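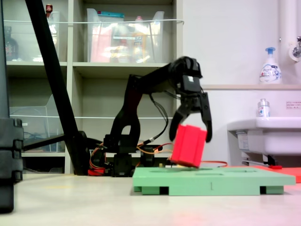
Gripper and red test block at the green board.

Re-zeroing the Ruvell arm after a servo swap

Quick notes, will tidy later. Assumes the new servo is already in and has its ID set. If not go do Celeste's page first.

You need: small Phillips, zip ties, marker pen, the Feltovis config tool, a red block, the green slotted board. Bench supply OFF until step 4.

1. Unplug at the base. Tag each lead before you pull it. Orange goes back where it was, dont guess.

2. Horn on loosely, one screw only. Shoulder first, then elbow, then wrist. Do the wrist last or you'll do it twice.

3. Cables. Leave slack at every joint, big loops are fine, tight ones are not.

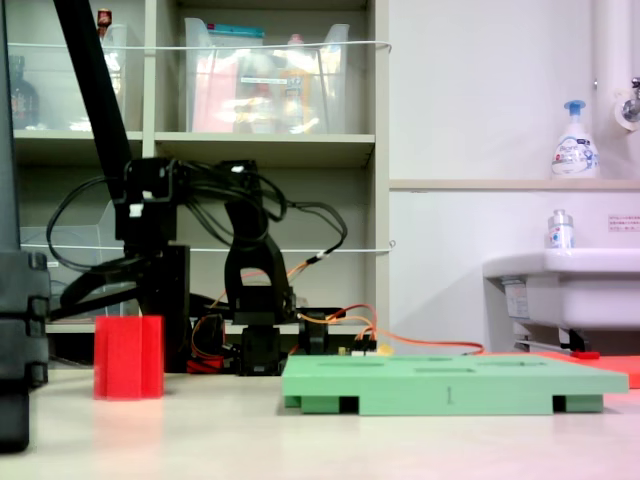

Page 2

Swing each joint by hand end to end. Anything tugs, redo the loop. A loop that catches on a bracket will pull the plug out of the servo, usually the elbow one.

4. Power on. Hold the arm, it may drop. Torque off in the tool, set the arm by hand to the rest pose, hit Set Zero. Wait 3 seconds. Read back all joints. Should be zero, if one isn't the horn is a tooth off. Take it off and shift it.

5. Limits. Elbow 195 max, gripper 60. Save to the arm AND to the file, the tool only does one unless you tick both.

6. Now bring it down toward the table at slow speed. Stop with the fingertip just over the surface.

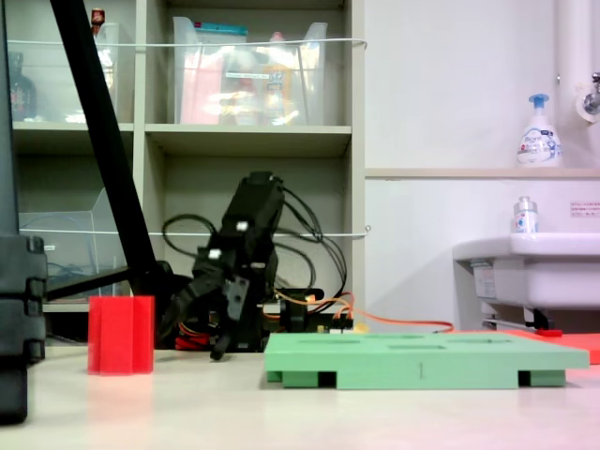
Page 3

Hand near the switch for this bit. If the tip touches before the readout says so, your zero is low. Back to 4. Keep the block off to the side for now, you only want the arm moving.

7. Tighten all horn screws. Threadlock on the metal ones only.

8. Pick test. Block on the board, toward one end. Load the Ullik script, run it at low speed, 19 cycles.

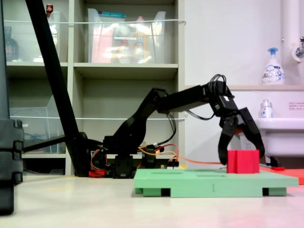 Wrist zero is the one people get wrong, and it shows up in the pick test before anywhere else. Pause the script over the block. You want what we have here, fingers wide open with a tip on each side of the block. One tip riding on top means wrist, so redo step 4 for that joint only. Both tips off the same way is usually shoulder. Minttu trims it in the script insted, please don't, the next person gets your offset.

Passed? Write the new zeros on the sheet, zip tie the cables loosly, done.

Last edited 3 January 2021 | Contact: Minttu Ojala, Lazăr workshop | Back to top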